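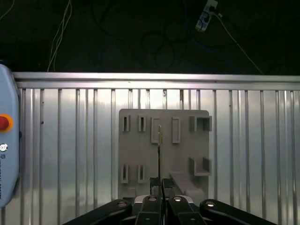

4. Hanging the board and seating parts

Read section 3 first if the wall rails aren't up yet. This section picks up with the wall done, the Drivamine board out of its box and nothing seated in it.

You need: the board, the hardware bag (Pappas kit, bag marked 96), a level, a soft pencil, masking tape, a hex key, a dry cloth. A stiff brush if the board has been in storage. Second pair of hands for steps 3 to 5.

4.1 Before you hang it

1. Wipe the back of the board. Grit behind it will keep it off the wall and you'll chase the wobble all afternoon.

2. Check the face. Run a thumbnail down the inside of every narrow slot. Any burr you can feel, the part will feel too. Trim it, brush it out, check again.

3. Check the U brackets. Both should be square to the face. A bracket that has been leaned on in transit will toe in a little — don't bend it back cold, call Heino.

4. Dry fit one test rod and one test strip while the board is still flat on the bench. Much easier to see a tight slot when you're looking straight down into it.

Note: which way is up. Narrow slots go to the left, U brackets to the right, one above the other. Slanted bar at the bottom right. If your slanted bar is at the top left you have it upside down. Happens a lot. Check before drilling.

4.2 On a corrugated wall

Corrugated panel is fine as a backing but it is not flat, so the board only touches the ridges. Fasteners go through a ridge, never a valley. In a valley the board bows when you tighten and the slots close up.

1. Hold the board where you want it. Middle of the board at chest height for standing work, lower for seated.

2. Level it across the top edge, then down one side. Use the side reading if they disagree. The slots run vertical, so vertical is the one that matters.

3. Tape the corners. Mark the fixing points in pencil.

4. Slide left or right until each mark lands on a ridge. Re-check level. Re-mark.

5. Drill, fit the spacers from the bag, hang the board, fasteners in finger tight.

6. Tighten in a cross pattern, a little at a time. Stop when the spacers quit turning. No more than that.

7. Push on each corner. No click, no rock. If it rocks, back off all the fasteners and go again from step 6.

CAUTION: Do not use a power driver for the final tightening. The plate will take it, the raised rims around the slots will not. We replaced 2 boards in June for exactly this.

4.3 What goes where

Narrow vertical slots: circuit strips. One strip to a slot, edge-on.

Rectangular frames: used for the thin rods and for the block inserts, see your job sheet for which. The frames are hollow in the middle. Don't use them as a shelf for screws.

U brackets: cable or sleeve, depending on the job. Open side is to the right, so load from the right.

Slanted bar: rest for the part you take off while you put the next one on. Nothing heavy.

Job sheets from before the Lisent change call the frames "windows". Same thing. We never got round to reprinting them.

4.4 Seating a rod

1. Hold the rod low, between the pads, with most of the length free above. Hold it high and you lose sight of the tip.

2. Bring it up in front of the frame, upright. Get it upright before you get it close. Correcting the lean once you're touching the frame just scrapes the rim.

3. Line up the tip first, then the rest. Look at it from the side at least once. Face-on it will look right when its a good way off the plate.

4. Ease it in. Light pressure only. If it stops, it has stopped on a rim — back out, re-aim, go in again. Pushing harder has never once helped.

5. Let go slowly. Snapping the grip open kicks the bottom end sideways.

6. Tug test. One finger, gentle pull toward you.

To remove: reverse order, straight out, don't lever against the frame.

Note: rods that came in contact with cutting oil must be wiped. Oil in the frame finds its way to the strips sooner or later.

4.5 Seating a circuit strip

The fiddly one. Give yourself room and decent light. Ground yourself first, same as for any bare board.

1. Inspect the strip. Edges clean, no lifted pads, nothing bent over on the component side. Bad strip goes in the red tray with a tag on it.

2. Find the end your job sheet calls the foot. Grip there, on the bare edges, not across a component.

3. Turn the strip edge-on to the slot opening. Component side faces the way shown on your job sheet, it is different for left-hand and right-hand jobs.

4. Bring it to the slot housing at a slight angle, leading corner first.

5. Touch the leading corner to the inside of the rim. You'll feel it find the edge. Hold there. 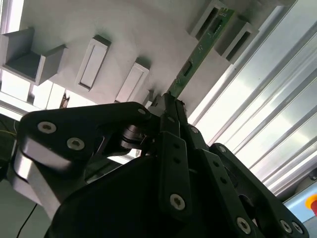 6. Swing the strip parallel to the slot, keeping the corner where it is. Slow. Most cracked strips are cracked in this step, by people who swing and push at once. Swing first. Then push.

7. Push straight in until it bottoms. Even pressure top and bottom. If the top goes in ahead of the foot, pull the top back and start the push over.

8. Release. The strip should stand on its own with no lean. A lean means it is sitting on the rim and not in the slot.

9. Leave it alone for the settle time on the job sheet before you connect anything to it.

CAUTION: Never hook a strip by its components to pull it out. Grip the edges, rock very slightly along the length of the slot (never across it), draw straight out.

CAUTION: Power off at the supply before seating or removing. Off at the supply, not off at the switch on the bench.

4.6 White panels and gray boards

Some stations have housings on a white panel alongside extrusion rails. Same method, same order of steps. Two differences to watch:

Clearance. Rails close by mean less elbow room on that side. Do the slot nearest the rails first while everything else is still empty, then work away from it.

Glare. White panel under overhead light washes out the slot edges and you end up guessing. Angle the lamp from one side so that the rims throw a shadow. A strip of masking tape next to the slot, with a pencil line on it level with the opening, helps a lot too. Take the tape off after, it goes gummy.

4.7 If it won't seat

Goes in partway and stops. Debris in the slot. Brush out, try the test strip. Test strip fine, your strip isn't — measure it.

Goes in, falls out. Worn slot or thin strip. Try the same strip in the next slot over. If it falls out of both, it's the strip.

Goes in crooked every time. Board isn't plumb. Go back to 4.2 step 2. Yes, all of it.

Tight at the top only. Board is bowed, usually one fastener in a valley. Find it, move it to a ridge.

Rod spins in the frame. Wrong rod for that frame. Check the sheet again.

Scrape marks on one side of a rim. You're coming in from the same wrong angle each time. Stand half a step to the other side and try again.

Squeak when inserting. Harmless. No lubricant please, not even the dry kind.

4.8 Check sheet

Do this before signing off the station, and again any time the board has been taken down.

- Board level and plumb, no rock at the corners
- Fasteners on ridges only
- Slots brushed, no burrs
- Test strip in and out of every narrow slot
- Test rod in and out of both frames
- U brackets square
- Slanted bar clear
- Station number written on the sheet (Budham stations start at 909)

Sign, date, put the sheet in the sleeve on the end of the bench. Not in the drawer. Sheets in the drawer don't get entered and then the station shows as not checked and someone has to come do it over.

4.9 Cleaning

Weekly, or after any job that makes dust.

1. Power off at the supply, everything out of the board.

2. Brush top to bottom. Slots first, face second.

3. Damp cloth on the face, water only. Solvent clouds the surface and softens the thin rims. Alcohol is ok on the metal wall behind, keep it off of the board.

4. Dry completley before anything with a circuit goes back in. Overnight if you can spare it.

Spare rims are not sold seperately. Damaged rim means a new board, order through Pappas with the part code from the back of the plate.

Changes to this section: 4.6 added, settle time moved to the job sheets, February 24, 2022. Corrections to Heino Urbonaitė.

Next: section 5, routing cable through the U brackets.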